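Learning to drive a robot arm, badly, from my spare room

So I've been teaching a robot to put things in a drawer. If you'd told me that in January I would have laughed, because at that point I was still the person who couldn't parallel park a rental car, and now I spend my evenings with a pair of handles in my fists, steering an arm that doesn't exist around a kitchen that doesn't exist either. It's all simulated! I'm at my desk in socks.

A bit of background for the two or three of you who come here for the bread posts. My friend Chiamaka Akpan works on a small project called Kalach, and they needed people to record demonstrations. You do a task by remote control, the computer keeps every little motion, and later on a learning program goes through the whole pile and tries to copy you. She asked if I had steady hands. I said yes, which was a lie, and she sent me a login and a box with the handles in it.

The first thing I found out is that my hands know nothing. My arms know how to open a drawer, sure, but they do it with the shoulder and the elbow and a lean of the hips, plus a sort of feeling for when the thing is about to stick. Through the handles you get none of that. You get a wrist, a squeeze, and whatever is on the screen. I pushed the drawer shut when I meant to pull it open. I did this over and over. I also spent one entire evening going at the cabinet from the left side because I'd gotten it into my head that left was the front.

The target for my first batch was 100 good demonstrations of one task: pull the drawer, put the block in, push the drawer closed. Good meaning that the block ends up inside and you didn't bash anything on the way. I figured a weekend. It took me most of a month, and I have the tape on my left wrist to prove it (I wear one of those soft braces now, very glamorous).

Olaia Calvo, who checks everybody's recordings before they go in the pile, was extremely patient with me. Her notes come back in a spreadsheet and they are short. "Hesitates before grasp." "Fine." "Fine." "What happened here." I wrote back to that last one that I'd sneezed, and she said the robot would now learn to sneeze, and I still don't know whether she was kidding. But she did explain what she meant by hesitating, and it changed how I do it. If I hover over the block for a couple of seconds while I make up my mind, the learner sees an arm that stays put. It has no idea I was thinking. All it gets is "when you're above the block, sit still," and then you end up with a robot that goes and sits above the block, looking wise, forever.

So you have to decide before you move. I started saying the steps out loud under my breath, like a recipe. Over, down, squeeze, up, across, let go. My husband has asked me to close the door.

The other thing she got me to quit was being tidy. I'd found one approach to the drawer that worked, nice and low from the right, and I was so proud of it that I did it the exact same way every single time. Olaia's note said "vary it," and I grumbled, but I get it now. If every example starts from the same spot, then the first time the arm is a couple of inches off, it's somewhere it has never been and it has nothing to go on. So now I start high sometimes, or way over to one side. Sometimes I go a little bit wrong on purpose and then fix it, nice and calm, so there's some recovering in the pile too. Those are my favorites to record. It feels like teaching a kid to ride a bike and showing them how to wobble.

I should say something about the two setups, as a few people asked after my last post. I began on the Jillska handles, which are light and a little plasticky, and you hold one in each hand. Then Chiamaka lent me a Vadine arm, a small copy of the robot's own arm that clamps to the desk. You grab the end of it and move it around and the one on the screen follows along joint by joint. I like the Vadine much more. You can't ask it for a pose the real thing couldn't reach, because your little copy just won't bend that way, and that saved me a lot of flailing. It does take up the whole desk, though, and the cat thinks it's for her chin.

What I like less is the wrist view. There are a few views you can pick from, and the one from up close near the wrist is supposed to be the one you trust for the last bit of a move. And it is useful, but wow, it takes some getting used to. Wood fills everything. You lose all sense of which piece is the top and which piece is underneath, and the grain goes streaky. For the first week I kept switching to the wide view like someone checking the rearview mirror every three seconds, and then I'd switch back and have to work out where I was all over again. My rule now is wide view for traveling and close view for arriving, and I only switch once per demonstration. It has helped a lot with the hesitating.

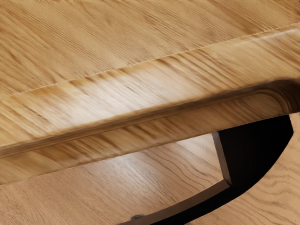
Is it easier to teach a robot in simulation than to move a real one by hand?

Easier on your nerves, mostly. You can reset everything with one key and you can't break a thing, so you get far more tries into an evening. With a real arm you can feel the drawer stick and the block slip, and in my sim handles I can't, so I have to go by eye for all of it. Chiamaka says the people who start on the real arm tend to have better timing, and those of us who start in the sim are less scared of trying something odd.

I did get to try the hands-on way once, when I visited Kalach. They had an arm set so loose that you could take it by the wrist and walk it through the motion, and it felt like dancing with somebody very tall who had never been to a dance. Ten minutes in, my shoulder was sore. I'd happily do it again but I wouldn't want to do a whole batch like that.

Where things stand now: I've been moved on to a longer task, the Sydorenko one, which has the same drawer plus a cup that needs to go on top of the cabinet afterward. The goal for all of us put together is 539 demonstrations (I asked why 539, and there is apparently a reason, and it was long). My share is whatever I can manage. I've also started deleting my own bad ones before Olaia sees them, and she has told me to stop doing that, since she wants to look at the failures as well. Fair enough. She can have the one where I put the block down neatly beside the cabinet and closed the empty drawer.

Chiamaka ran a first version of the learner on our drawer pile and sent me a clip. It opened the drawer! It then came in from the right, low, in exactly the fussy way I used to do it, and I yelled loud enough to wake people up. It dropped the block on the rim and kept going as though it hadn't, with the gripper closed on nothing at all, all the way to a very nice smooth finish. So there's clearly more recovering to record, and I'm going to do a bunch of dropped-block ones this month, where I let go early and go back down for it.

If any of you have done this with the Jillska handles and found a way to turn the wrist without your thumb cramping up, please leave it in the comments. I've tried holding them upside down. The bread post is coming, I promise, the rye is in the fridge.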